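Keeping instruments alive between concerts: kitchen table tips for strings, winds and the old upright

Notes I've been meaning to type up since July, when three people asked me the same thing about sticky pegs. Home care only. Anything with a crack in it goes to a repair shop, don't glue it yourself.

Before you start

Clear the table. Old bath towel, folded double, nothing with a zipper or a metal snap. Good lamp. Take off your watch and rings. Belt buckle too if you're doing the back of a cello, I've seen the scratches.

Have ready: two soft cotton cloths (one for strings, one for wood, never swap), a soft paintbrush an inch wide, a pencil, a saucer for small screws, paper towels. T-shirts make fine cloths once they've been washed a lot. New ones leave lint.

Rosin dust

Wipe it off every time you play. Takes a minute. Dry cloth under the strings, between bridge and fingerboard, then the strings themselves, then the stick of the bow. Not the hair! Skin oil on bow hair and you're paying for a rehair.

If it's been left for months it goes hard and kind of amber. Don't scrape. No alcohol anywhere near varnish, it'll take the finish right off. A dry cloth gets the loose stuff, the rest is for the shop.

Pegs that slip, pegs that stick

Slipping in winter, sticking in summer, same peg. Do one string at a time so the bridge stays up and the soundpost doesn't fall over. Pull the peg, wipe it, look for the shiny rings where it touches the pegbox. Peg compound on the rings, a thin smear, turn it a few times, string back on. Wind the string neatly toward the peg head but dont jam it against the wall.

No compound in the house: dry bar soap for sticking, plain chalkboard chalk for slipping. Old trick. It does get messy if you overdo the chalk.

Pencil in the nut grooves and the bridge notches while the string is off. Soft pencil, 2B or softer. Stops the squeaking when you tune.

Humidity

Most of what goes wrong in our house is humidity. Get a cheap hygrometer and put it IN the case, the one on the wall tells you about the wall. I try to stay between forty and sixty percent. The music room at the Vītola hall hit 38 last winter with the heat on and two violins had open seams by the end of the month. Hide glue, so easy to fix, but still a bill.

Soap dish with holes, damp sponge inside, wrung out hard. Goes in the case in the scroll end, well away from the wood. Rewet every few days. Change the sponge when it smells.

Summer is the other way round. Silica packets from shoe boxes work okay. Keep them where no toddler or dog can get at them.

Clarinets and oboes

Swab after every session, bell end first, and pull it straight through. If it sticks, stop, pull it back the way it came. Don't yank. Clarinet barrel that won't come off: leave it in a cool room overnight, try again in the morning. No pliers.

Cork grease goes on thin. Wipe off the old stuff first or you get gray paste in the tenon. Sticky pads, slide a piece of plain paper towel under, close the key gently, open it, then take the paper out. Dont drag it out with the key pressed down, the pad skin tears.

Reeds: rotate four, number them on the back in pencil, dry them flat on glass. An old picture frame with the glass cleaned is perfect.

Brass

Lukewarm water in the tub, never hot, hot can lift lacquer. Towel on the bottom of the tub. A drop of plain dish soap. Slides out first, valves out and kept in order — I line them up on a paper towel with 1, 2, 3 written on it. Keep the felts dry. Snake brush through the tubing, rinse, drain, dry, grease, oil.

Stuck mouthpiece, take it to the band room, any band teacher has a puller. Don't tap it with a hammer.

The upright piano

Not against a radiator, not under a window. Vacuum behind it once a year with the brush nozzle. Keys: cloth barely damp, wipe toward you, a few at a time, dry right after. Never spray anything at the keys. White keys and black keys get different cloths, the black comes off on old ones.

Key that won't come back up is very often a coin or a pencil stub. Look there before you call the tuner.
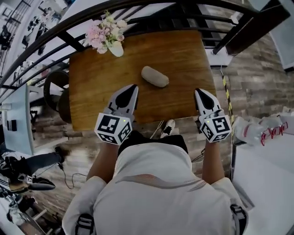
Sheet music

Flatten curled pages between two sheets of clean printer paper under a heavy book. Leave it a week. Torn edges get archival tape, the regular clear kind goes yellow and eats the print. For the big orchestral parts use a wide elastic down the spine so pages stay put on the stand. Sânziana Nedelcu puts a paper tab on every awkward page turn and I've copied her ever since.

Pencil markings only. Soft eraser, brush off the crumbs with that one inch brush.

Cases

Vacuum the lining, check the corners, work the latches. Tiny bit of candle wax on a stiff zipper. If you see little brown husks in the velvet thats carpet beetle, and they eat bow hair. Everything out, vacuum twice, leave the case open in strong light for a day or 2. Name and phone number inside the lid AND in the pocket.

More on bows next time if I get to it.

Contact: Zamfira Bălan, Lisine Music Room | © 2025 Lisine | Back to top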